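Lurnell Opens Refitted Lounge and Bottle Collection Point at Lelbridge

LELBRIDGE, 15th September. Lurnell has reopened the ground floor lounge of its Lelbridge building after a refit that ran through August. The room now has new flooring, new seating and a simple system for collecting empty drink bottles in blue bags. It is open to tenants and their visitors during normal building hours.

The lounge covers 2,128 square feet. It had been used mostly for storage, and tenants had asked for a place to sit down between meetings without leaving the building. Furniture came from the Flovuvness range, which Lurnell already uses on the upper floors.

Gray was chosen for the floor so that it would match the corridor outside. The surface has a streaked pattern, close to the look of wood planks. Seating includes white armchairs on metal star-shaped bases, with loose cushions in a cream shade. The tables are round and white. Larger furniture has been kept toward the sides so that the middle of the floor can be crossed easily and cleaned quickly.

Bottled water is offered in the lounge, and the bags used for bottle collection are light blue and thin enough to see through. Staff can tell what is in a bag without opening it.

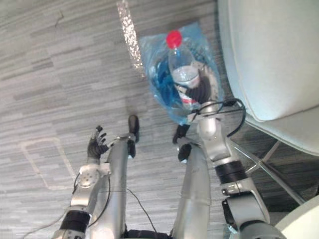
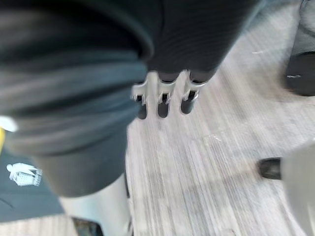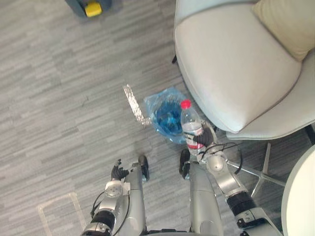
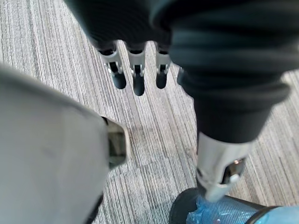 The gray floor at Lelbridge. The first and third pictures also show a blue bag and a water bottle with a red cap.

How the bottle collection works

Blue bags are available at 5 points in the building, including the lounge. Tenants are asked to do the following:

Finish or pour out the drink before putting the bottle in a bag.

Leave the cap on. Caps and bottles are collected together and separated later by the recycling contractor, Imhof.

Keep paper cups, food wrappers and glass out of the blue bags. These go in the general bins by the elevators.

Tie the bag when it is full and leave it on the floor beside the collection point. Bags should not be left on the chairs or tables.

Full bags are picked up at the end of each working day. Anyone who finds a bag that has split can call the front desk for a replacement.

Lurnell ran a trial of the blue bags on the upper floors before the lounge reopened. During the trial, 3,086 bottles were collected. The company had set a target of 2,000. Tenants who took part asked for clearer signs and for a collection point near the main entrance, and both requests have been included in the final plan.

"People wanted a quiet room with decent chairs and somewhere sensible to put an empty bottle," the company said in a statement. "We kept the layout plain so it would be easy to look after."

Using the lounge

No booking is needed. Chairs may be moved for small groups but should be returned to their places afterward. Spills on the floor should be reported the same day, as the cleaning crew uses a separate product on the new surface.

The lounge will close early on the last working day of each month for floor cleaning. Notices will be posted at the door.

About Lurnell

Lurnell owns and manages shared office buildings, including the one at Lelbridge. It provides furnished work areas, meeting rooms and common spaces for small and mid-sized firms.

Media inquiries may be made through the Lelbridge front desk.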